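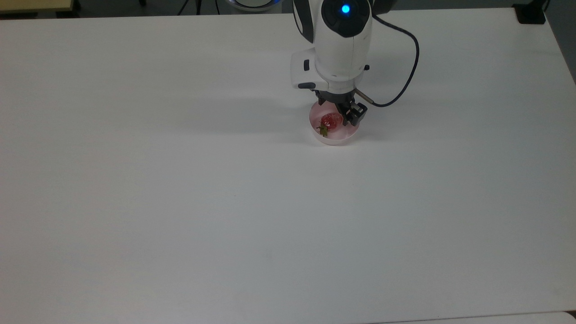

Diltari opens its doors, fruit and all

Sillham, 15 September 2018 - Full house at the Diltari workshop on Bassey Road this morning. 397 people through the door by lunch, according to the sign-in sheet, and the line was back past the loading dock at one point. The firm had printed 500 visitor stickers and figured that would last both sessions. Might not.

Most of the crowd went straight to the strawberry table. White arm, black two-finger gripper, one strawberry in a shallow pink dish. The job is to pick up the berry without bruising it and set it down again. Harder than it looks, staff said, as no two berries are the same shape and the leaves get in the way. Runs went on all morning with breaks for questions. Kids got the front row.

The arm got applause on the good tries and a groan or two on the others. Staff didn't seem bothered. They told visitors a soft grip is still slow going and that the software gets changed most weeks. One dad asked if it could do raspberries. Not yet, was the answer.

Also on show: a packing line at the back of the building, running at half speed so people could follow it, and a short talk on warehouse safety that ran over by a good ten minutes. Coffee ran out before 11. The talk repeats at 2 and again at 3:30, upstairs, 60 seats, no booking.

Diltari moved to Sillham from Rerkotberg two years ago and now has 33 people on the payroll here. The company says it wants to hire more locally, mainly technicians, and had application forms out by the entrance. A stack of them was gone by noon. More are at the front desk, or call the office Monday.

Parking is tight. The lot on Bassey Road is full and cars are being sent to the field behind the fire station, five minutes walk. Doors close at 5. Admission is free, kids under 12 need an adult with them.

A second open day is planned for October, date not set yet. School groups who want a weekday vist should ask for the tours desk.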